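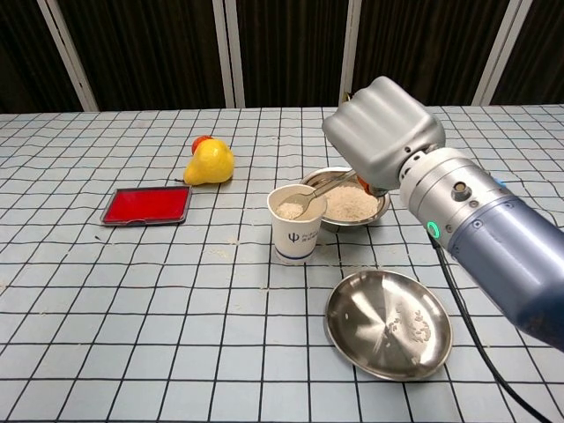

Cenby Campers Club, minutes of the February meeting

I'm taking minutes again, so you get them my way. If you want the dry version you'll have to come and write it yourself (please do, the notebook is yours). We got going at 7:10 in the back room at the Bolla, after the usual shuffle over who was sitting near the heater. I counted 21 of us once the latecomers got in, and two more phoned in from the road, one from a truck stop with a very loud dryer going.

Last month's minutes. Accepted with one fix. I wrote that the dump station at Inskip Lake was closed for the season. It's open, it's the fresh water that's shut off until the nights warm up. Sorry to whoever drove in there with an empty tank on my say-so.

Money. We have $1,428 in the account. That's after paying for the room through spring and buying the new leveling blocks for the loaner box. One set of the old blocks is still out, and if it's in the bottom of your storage bay, please bring it back, no questions asked. The dues reminder goes out by email this week. Dues stay the same as last year and there was no appetite at all for changing them.

Spring rally at Inskip Lake. This took up most of the evening, and I'll try to be fair to all sides, even though I was on one of them. The campground will hold 17 sites for us on the lake loop if we put down a $200 deposit, and we lose the deposit if we cancel inside of 30 days. Those are all 30 amp with water, no sewer. The upper loop has 50 amp and full hookups but it's a hike to the pavilion and you look at the maintenance shed the whole time. I stayed up there two summers ago and I can tell you the mower starts at six thirty.

The big rigs want the upper loop, which I understand, nobody wants to run one air conditioner in a heat wave. The rest of us want the lake. We went back and forth on this for a good while and then somebody finally asked why we couldn't just do both. So: we book the block on the lake loop as a club, and anyone who needs 50 amp calls the office and books their own spot up top. Voted and passed, with two against. The deposit gets paid this week.

Four nights, same as last time. A motion to go to five didn't get a second. Potluck on the second night, pancakes on the last morning. The griddle from last year has a bad leg, so if you own a good one and don't mind it coming home greasy, tell me before April.

Quiet hours. Ten o'clock, and that includes generators and outside TVs. We had a long side talk about whether wind chimes count. I'm putting down that they do, because I was asked to put something down. Take them in at night, folks!

Dogs. Leashes on in the loop, as always. The little beach past the boat ramp is fine for swimming dogs before nine in the morning, according to the office. I called them myself.

The Ziteck surge protectors. Four of our members have bought these now and we did a little show and tell. Three are happy. The fourth one keeps tripping at home and at one park out of the three they've tried, so it could be the unit, or it could be the cord, or the pedestal. We talked it to death and ended up agreeing that they should try it with a borrowed cord before sending it back. I have a spare cord, it's ugly but it works. I'll report back next time. Mine is a different make and I kept my mouth shut (mostly).

Route talk. The county is repaving the stretch between Cenby and the highway starting in March, one lane at a time with a flagger. If you're towing, go out by the quarry road, but watch the turn at the bottom, it's tighter than it looks and there's a mailbox I have personally met. Allow an extra half hour either way. The gas station at the top of the quarry road has finally put the canopy back up and has room for a fifth wheel on the outside pump, diesel only.

Tire swap day. We'd like to get a group price on trailer tires again. I need sizes and load ratings from everybody who's interested, and please go out and read it off the sidewall, don't give it to me from memory. Last year's mix-up cost us a whole afternoon. Send them to me by the end of the month.

Other business. The library asked if we'd bring a couple of rigs over for a summer open house so families can walk through. Five hands went up. It would be a morning only, shoes off, and the library supplies the lemonade. I said I'd find out about parking because their lot has a curb I don't like the look of.

Also, someone left a gray fleece and one glove on the coat hooks last month. They're in my car.

Snacks next time: the phone-in folks have promised to be back in town and say they'll bring pie. We wrapped up at 8:50. Next meeting is in March, same room, seven o'clock, and please park along the fence so the kitchen people can get their van out.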